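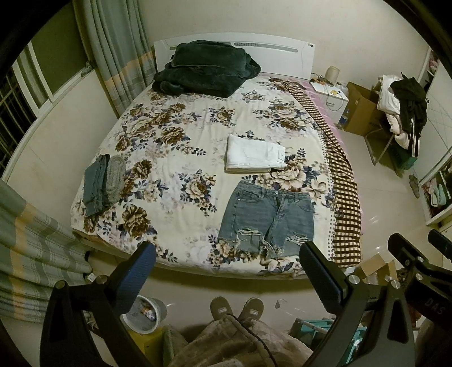 Bedroom display, upper floor: folded clothing and a green plush blanket on the floral bedspread.

Report on the Visit to the Chowdary Household Skills Center, Lolurthorpe

In August, a group of 11 members of the Devon Home Studies Association visited the Chowdary Household Skills Center at Lolurthorpe. The visit was arranged by Pavithra Alva and took place on a Tuesday, beginning at 10 in the morning. The Center occupies a former family house, and its teaching rooms have been kept at domestic size so that trainees learn to work in the space an ordinary home provides.

Members were received in the front hall by the director, Vignesh Poojary, who gave a short account of the Center's work. It was founded to train housekeeping staff for small guesthouses and has since opened its courses to the general public. Around 1,000 people have completed a course to date. The standard course runs for 6 weeks and covers laundry, linen care, basic mending and the orderly storage of clothing.

The laundry room was visited first. Manikandan Namboodiri explained the sorting system and answered several questions on the treatment of white cotton. The Center records all linen in a ledger known as the Badex, in which each sheet, cover and blanket has its own line. The current ledger holds 53 entries. Members were permitted to examine it, and there was some discussion as to whether so detailed a record would be practical in a private home.

The group then proceeded upstairs to the small bedroom used for lessons in folding. The double bed serves as the work surface, and the floral bedspread had been drawn up over most of the mattress. A pair of white pants, folded into a compact rectangle, was of particular interest to those members who still hang all their trousers. Denim shorts with ripped patches and frayed hems had been laid flat near the foot of the bed. Shobha Kandasamy, who teaches the folding course, advised that frayed hems be left untrimmed before folding and that loose threads never be pulled. A light grey fuzzy garment lay folded beside a piece of blue denim at the bed's edge – she recommends storing such fabrics separately, as lint transfers readily to denim.

The dark green blanket, stacked high against the headboard, prompted the longest exchange. Karthikeyan Nambiar asked whether plush should be rolled or folded. The Center teaches folding, with the pile facing inward and the layers kept wide. Members also remarked on the curtains, whose plaid lines and yellow-orange band were generally admired.

Tea was served in the dining room at the close of the tour. The Association has accepted an invitation to return for the winter linen course, and members wishing to attend should give their names to Pavithra Alva. Places will be limited by the size of the upstairs rooms.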